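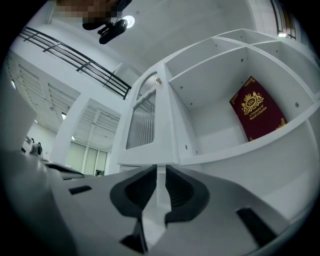
社区图书室纸质馆藏的剔旧与续藏
讲稿备注（分会场发言用，时长约25分钟，含提问）

第1页 标题页
各位同仁，下午好。感谢主办方给予本次发言机会。本次汇报的内容，是Irkora公共阅读服务中心所属基层图书室在纸质馆藏剔旧与续藏方面的工作情况。Irkora中心目前管理2个社区图书室，分别设在Nutel和Marikar。两室规模不大，开架区与阅览区合用，没有独立书库，因此书架上的每一格都须承担实际用途。
（此处稍停，待会场安静后翻页。）

第2页 问题的提出
基层图书室普遍存在只进不出的情况。Nutel图书室开办之初以接受捐赠为主，入藏标准较宽，重复本、过时的考试用书和残缺的套书占去相当比例的架位。读者反映最多的意见是“书多，但找不到想看的”。
Marikar图书室的情况有所不同。该室由学校阅览室移交而来，教辅类图书比重偏高，文学类和地方文献明显不足。
提示：这一页不展开讲两室的历史沿革，如有听众问及，可在提问环节说明。

第3页 馆藏清点
剔旧工作以清点为前提。清点采用逐架核对的方式，由两名工作人员一组，一人报读条码，一人在系统中核对状态。清点结果如下：Nutel图书室实有图书3,563册，Marikar图书室实有图书2,207册。
上述数字为清点时在架与在借之和，不含期刊合订本和读者自助交换架上的图书。交换架不登记、不编目，历来不计入馆藏，请各位在引用时注意口径。
系统中有记录而架上无书的，先列入“待查”，待下一轮清点仍未见书的，再按遗失办理注销。个别图书在待查期间由读者归还，也有夹在大开本画册后面重新找到的。

第4页 剔旧标准
本中心执行的标准以内容、品相、流通三项为依据。
内容方面，法律法规汇编、医疗保健、计算机操作、各类资格考试用书，凡已有新版且旧版内容可能误导读者的，原则上下架。
品相方面，缺页、霉变、装订脱散且无修复价值的，予以剔除。仅封面磨损或书脊松动的，送修后继续流通。精装本书脊开裂的，优先考虑修复。
流通方面，连续多年无外借记录的图书列入审议清单，由工作人员逐册翻阅后提出意见。流通记录仅作参考。地方志、家谱、本地作者自印的诗文集，借阅量通常很低，一律不因流通原因剔除。
（强调最后一句，可重复一遍。）

第5页 审议与公示
拟剔除的图书先移至专用架，在阅览区公示6周。公示期间，读者可以书面或口头提出保留意见，工作人员应当记录并答复。
Nutel图书室在公示中收到的意见集中于两类：一类是旧版外国文学译本，读者认为译文优于新版；另一类是早年的连环画。两类图书经复核后大部分予以保留，其中连环画改为室内阅览，不再外借。
需要说明的是，公示会占用架位，也会延长整个流程。我们认为这一环节不宜省略。馆藏属于公共财产，处置过程应当让读者看得到。

第6页 处置去向
剔除图书的去向有三：调拨、转赠、报废。
品相较好的复本，优先在两室之间调拨。Marikar图书室文学类图书不足的问题，有一部分即通过调拨得到缓解。
两室均不需要的，转赠至Kano镇流动阅读点。转赠须附清单，双方签收，并在系统中变更馆藏地。不得将霉变、缺页图书作为捐赠处理，这一点请各位同仁一并留意。
报废图书须加盖注销章，撕除条码，按纸类回收。注销清单长期保存。

第7页 续藏与架位
架位腾出之后，如何使用同样需要规划。我们要求每格图书排列不超过三分之二，预留后续入藏空间，同时便于读者取放。最底层一格较低，老年读者弯腰不便，原则上只放备用复本或大开本图书。
图书排列较疏时容易倾倒，精装本长期斜靠会造成书脊变形，应配书立。书立数量不足的，可将同类图书适当并格。巡架时应随手扶正，并核对排架号。
采购方面，每季度汇总一次读者荐购意见。荐购单应写明书名和作者，出版社可以不填。对未予采纳的荐购，也须告知读者原因，可建议其通过馆际互借解决。

第8页 存在的不足
第一，审议标准中“是否具有误导性”仍依赖工作人员个人判断，两室之间掌握的尺度不完全一致。目前的做法是每季度交换一次清单，互相复核。
第二，修复能力有限。简单的粘补和换皮可以自行完成，锁线脱散的图书只能外送，周期较长。
第三，少儿图书损耗快，现行流程对其偏慢。我们拟对少儿类图书单列办法，缩短公示时间，草案仍在征求意见。

第9页 提问环节
预备答复要点：
问及经费的，答复为剔旧工作未单列经费，人工计入日常工作量，外送修复从设备维护项下支出。
问及电子资源能否替代纸本的，答复为两室均提供电子阅读终端，本次汇报仅限于纸质馆藏。
问及清点频次的，答复为全面清点每两年一次，安排在六月，期间照常开放，按架分批进行。
问及表格样式的，可在会后向Irkora中心业务科索取，包括待查登记表、公示意见记录表和转赠签收单。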